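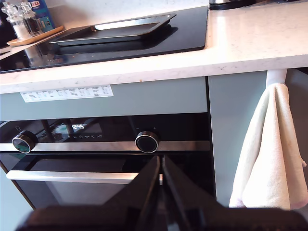 The oven at 12:45, tray still up on the cooktop.

27th November

Second day in the Sendcombe kitchen and I am still not sold on this oven. The rental page made a big deal of it. "Fully equipped for serious bakers." Well, it has two knobs, and a chart taped up over the controls, and in my experience when a kitchen needs a chart, the knobs don't explain themselves. I read the thing through twice before breakfast. It gives times for food I never cook and skips bread, the only thing I came here to make.

The Ravuseo people told me in October that it heats evenly. Everyone selling a kitchen says that. My old one at home was supposed to heat evenly too, and for years I turned every loaf halfway through. So I brought my own thermometer and wrote off the first batch before I started it. Flour 300, and the rest as on the Trerkeo bag, though I don't trust their water amount either and held some back.
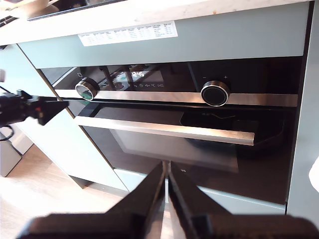 The minus and plus by the right-hand knob I take on faith. One click could be five degrees or ten, and I'd rather find that out on a cheap batch. Then there are the little symbols under the clock. The fan I can guess. The others look like somebody's idea of heat, and I went through them with my finger on the chart like a kid learning to read. I doubt half of them do anything a person would notice.

Wiped the cooktop last night and there were crumbs on it again by lunch. Mine, I suppose. Salt and pepper get to stay out, the rest of my stuff goes in the drawer.

The dough has had 44 minutes and looks the same to me as when I covered it. The bag says it should be "lively" - I'd like to meet whoever wrote that. Giving it until the Ngô noodles are eaten, then it goes in, lively or otherwise. If the bottom burns I'm moving the shelf up one and not touching anything else, or I'll never know what fixed it.
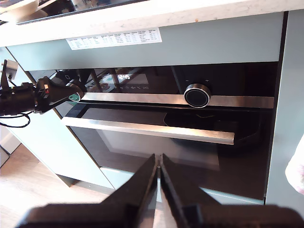 Chart, knob and door. Still reading it for bread.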